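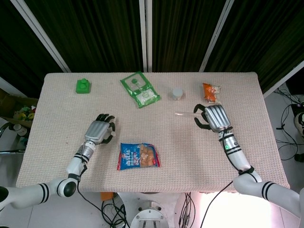 Small items laid out on a cream woven tablecloth.

Search this site Enter keywords Go

The Prirkari textile collection will reopen to researchers in November after a full review of its household linens. Aranka Győri, who has headed the collection for four years, said the review was long overdue and that its findings would change how the linens are stored and lent.

"The tablecloths were always treated as the background to something else," Ms. Győri said in an interview at the collection's offices. "People gave us the silver and the china, and the cloth came along in the same box. We have 232 cloths, and until last year only 100 of them had a proper record."

The remaining records were written by Sándor Sipos, a weaver by training, who joined from the Kun mill when its finishing room closed. Mr. Sipos examined each cloth for thread count, repairs and laundry marks. He found that 196 had been mended at least once, often by several hands.

"A good darn tells you what the family thought of the cloth," he said. "Some of these were mended for everyday use and you can feel the ridge with your thumb. Others were done so finely that I had to turn the cloth over to find the place."

Asked about the most common damage, Mr. Sipos pointed to fold lines. Cloths had been kept in the same creases for decades, and the threads had weakened there. The plain weaves from Fumberg had held up better than the damasks, a result he had not expected.

The collection has now moved its larger pieces onto padded rollers. Smaller cloths remain flat, with no more than four to a drawer. Ms. Győri confirmed that loans to schools would continue, but that borrowers would be asked to sign a revised handling agreement.

"They were made to be used, and I would be sorry to see them locked away," she said. "We do ask for clean hands - and no pins."

Requests to view the linens should be made in writing to the collection office.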